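4.2 Defect discovery in the two release processes

We compared the two release processes using the issue records of Diditz, the in-house planning tool described in Section 3. The first period covers work done under a fixed quarterly schedule. The second covers work done after the team moved to two-week iterations, with tests written alongside each change. The team size stayed the same across both periods, and the main modules of the product were not replaced.

The records held 3,720 issues in total. We removed duplicates, support questions and requests that were closed without any change to the code, which left 2,513 issues for analysis. Each was given one of three labels according to where it was first reported: during development, during release testing, or by a user. Two of the authors did the labelling separately. They disagreed on 102 issues, most of them reported by testers who were also using the product in their daily work. These were settled by discussion and we kept the earlier stage where the evidence was even.

Issues reached the tracker by two routes. Developers entered them by hand, while the build server, Kito, opened one automatically whenever a regression test failed on the main branch. Kito issues carry an exact time and a commit number. Manual issues often carry neither, and for these we took the time of the first comment as the time of discovery.

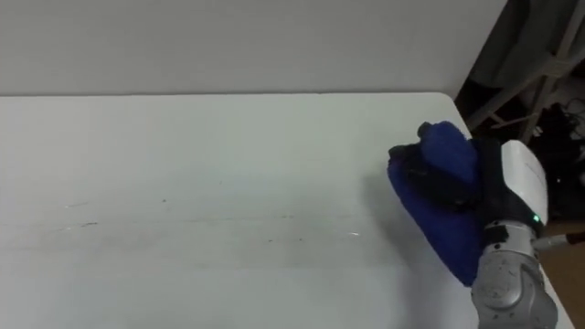
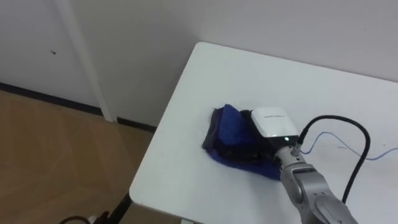
Figure 3. Two views of the white table, taken on the same occasion.

A further 376 of the retained issues had been moved from one component to another at least once. We counted each of these under its final component. Counting them under the first one changes the order of the two smallest components, Yazzie and Lolgate, but has no effect on the comparison between periods.

The share of defects first reported by users was lower in the second period. This should be read with some care. Automatic reporting was only switched on in January, part of the way through the first period, so early failures on the main branch may have been fixed without any record being made. We therefore repeated the analysis with the Kito issues left out. The difference between periods became smaller — though it kept the same direction — and was no longer visible in Lolgate, where few manual issues were entered at all.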